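In Praise of the Loud Little Corner

I'll say it plainly: small work corners deserve big wallpaper. Birds, if possible. Red-breasted bullfinches on dark branches, with leaves and pine cones and a bit of snow, the kind of print people call "too much" and then stand in front of for ten minutes!

Mal-soon Ryu disagrees with me, and has since May, when I papered my own mail-and-chargers nook in a Feritz winter print (5 rolls, one ruined). She wants a phone-sorting table to sit between plain walls so the eye can rest. I think the table does that job. Keep the top white, keep the baskets up on the sides where they hang out of the way, and let the walls sing.
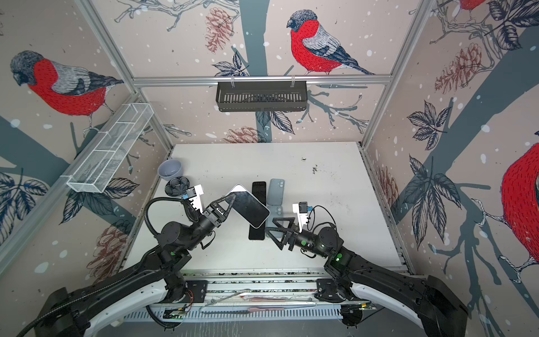
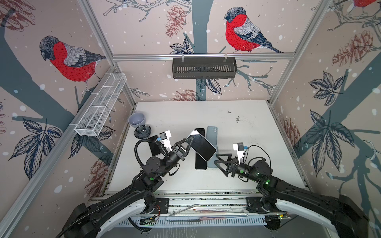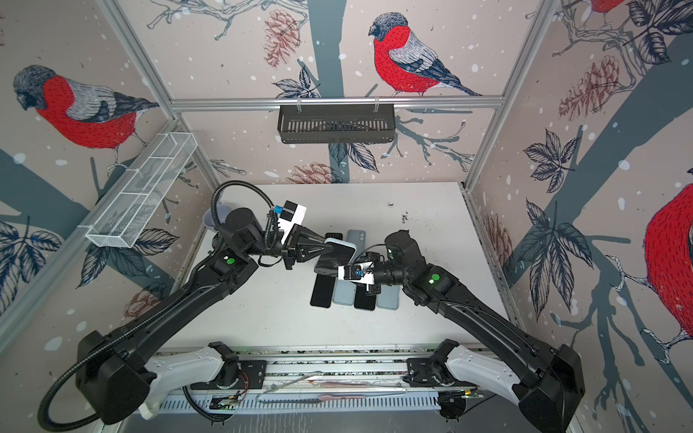
Bird wallpaper on the walls, a white tabletop between them.

Do you need a big room for a busy print?
A small one suits it better. A nook takes very little paper, and you meet the pattern up close, where the drawing of a wing or a leaf can be enjoyed properly.

And phones are such drab company otherwise. Every household I know has old ones waiting to be wiped, charged or handed on, and it's a chore we all put off. Give that chore a place with some cheer in it and I swear it gets done (mine did, after nearly 500 days in a drawer). Lay them flat, put the long sides together, and keep a bowl or a small dish nearby for SIM trays and those tiny pins.

Paraschiva Văduva went further and papered the inside of her pantry. I'm thrilled. My hall closet is next, and I've already got my eye on a Nomura print with herons.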